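The Bowl Problem, Continued

Readers who have stuck with this newsletter since January will remember that our group set out to teach a policy to pick things up and put them down in ordinary homes, and that it learned to pick things up. This month's item is about the second half.

A quick refresher for new subscribers. We collect demonstrations with hand-held grippers, the camera riding along on the tool, so a person can walk into a bedroom or a kitchen and do a chore without hauling an arm up the stairs. The footage and the gripper motion go into training. Later a real arm watches the world through the same kind of camera and tries to behave like the person did. On a good day it does. On a bad day it behaves like the person did while thinking about lunch.

Vurkport, our third policy, got very good at grabbing bowls in the spring. Bowls are kind to grippers. They have a rim, they have sides you can squeeze, and they mostly stay where you left them. What Vurkport could not do was let go at a sensible moment. It would carry a bowl to the right spot, hover, lower, hover again, and then open its fingers with the bowl still well clear of whatever it was meant to rest on. We went through a lot of bowls. The lab now buys them from the discount bin and no longer tries to match the set.

Our first guess was depth. A bowl held out in front of the camera hides most of the thing underneath it, so the policy is setting down an object on a surface it can barely see. We spent a good part of the summer on this guess. We added a depth estimator, then a better depth estimator, then a loss term that one of us defended with great feeling at two meetings. The drop height improved by an amount we would rather not print.

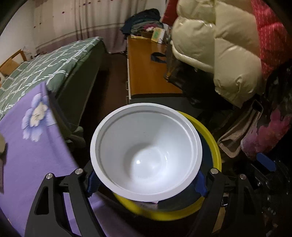
The second guess was duller and did more good. We went back through the demonstrations and looked at what people do in the last second before they release. They slow down, they touch, and they wait a beat with the fingers still closed. Then they open. That beat is short, and our preprocessing had been trimming it off. The script was written to cut "idle" segments where the gripper wasn't moving, on the theory that a policy should never learn to dawdle. It had been faithfully deleting the one moment that tells you the bowl has arrived.

So we put the dawdling back. The new method is called Dolwood, for reasons that made sense at the time, and it has two parts. The first is a labeling pass that finds the pause before each release and keeps it, along with a little of what comes before and after. The second is a small extra head on the policy that predicts whether the held object has made contact. The fingers aren't allowed to open until that head says yes. There is no touch sensor involved. The head works from the camera view and the recent motion of the tool, and it picks up on the fact that when a bowl lands, the hand goes on pushing for a moment and the view stops changing.

We trained on 772 demonstrations, all of them pick-and-place with dishes, basins and similar round things, collected in homes that were left as they were. This matters more to us than it used to. Our earlier set was shot mostly on a clean lab table under nice even light, and a policy raised on that table falls apart at the first patterned bedspread. Real rooms have laundry in them. They have jackets hanging off furniture and four kinds of fabric in view at once, and the policy has to work out that none of it is the place to put the bowl.

For the test we ran 100 placements with the old Vurkport policy and 100 with Dolwood, same arm, same bowls, same targets, order shuffled. Vurkport put the bowl down properly in 54 of them. Dolwood managed 80. We counted a placement as proper if the bowl ended up upright on or in the target and hadn't been dropped to get there. A bowl that fell and happened to land well was scored as a failure, over the objections of the person running the arm that afternoon.

The failures are worth a few lines. Most of the misses came from placing one round thing inside another. If the held bowl tilts even slightly and catches on the inside of the wider one, the motion stops, the head decides contact has been made (it has, in a way), and the fingers open. The bowl then finishes the trip by itself. A few others came from soft surfaces, where a bowl keeps sinking and the head keeps waiting. One run ended with the arm pressing a bowl into a cushion for so long that we hit the time limit. It seemed willing to continue.

We also tried Dolwood's contact head on top of Chuang, our older and much smaller policy, with nothing else changed. It helped there too, though less, and Chuang still has its habit of approaching everything from the left.

Next up is another 300 demonstrations, weighted toward nesting and stacking, with more tilted approaches and more clutter around the target. The labeling script is being cleaned up so other groups can run it on their own footage. If your pipeline trims idle frames, it may be worth an hour to look at which ones. The code will go up under the Cleletti repository with the rest of our tools once somebody has removed the comments.

Spare bowls are still welcome at the front desk. Chips are fine.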